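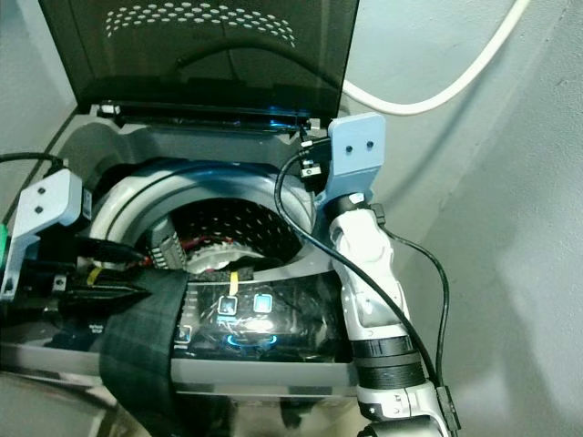 Plant nursery Jayawardena will stop selling its shrubs in black plastic pots from September, moving 3,000 young hydrangeas and spireas into fabric growing bags instead. The bags can be emptied, shaken out and put through an ordinary wash, in a top-loading machine with a perforated drum for instance, and then used for the next plant. Customers who bring back a clean bag will get money off their next shrub.

The bags come from Grondadeck and hold 7 litres of compost. The nursery tried them last year on 700 plants of its compact hydrangea Vimora, which is sold for patios and small front gardens.

"The roots were better branched and we had fewer plants going round and round in the pot," said Tharushi Mondal, who runs the potting shed. "They do dry out faster, so we water twice a day in hot weather."

Prices will stay the same for the smaller shrubs. Larger plants will go up by £2. Trees and climbers will still be sold in plastic pots for now, said sales manager Haruto Yokoyama, and old pots can be left at the Burnier Road entrance as before.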